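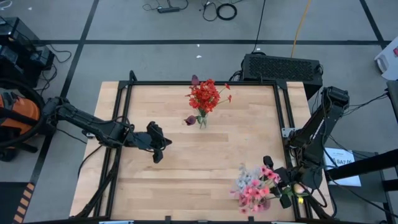
What should I budget for a two-arm bench?
I get this one most weeks! My own spend at Duvine came to £2,221 on top of the arms, and nearly all of it was dull stuff. Everyone prices the arms and forgets the rest – the black metal framing round the tabletop, the corner brackets, a power strip, even tape for marking the floor. I'd put 471 of that down to cables alone.

Do I need two arms straight away?
No. I ran one for 24 weeks and learnt loads. Do buy a table wide enough for the second, though.

What about things to pick up?
Cheap and cheerful. Artificial flowers and a small vase are lovely for fiddly gripping, and they cost next to nothing.

Can I spread the cost?
Yes, Serkley let me pay in two goes, with the last bit due in September. Ask for Urszula Sowa and get the delivery charge in writing.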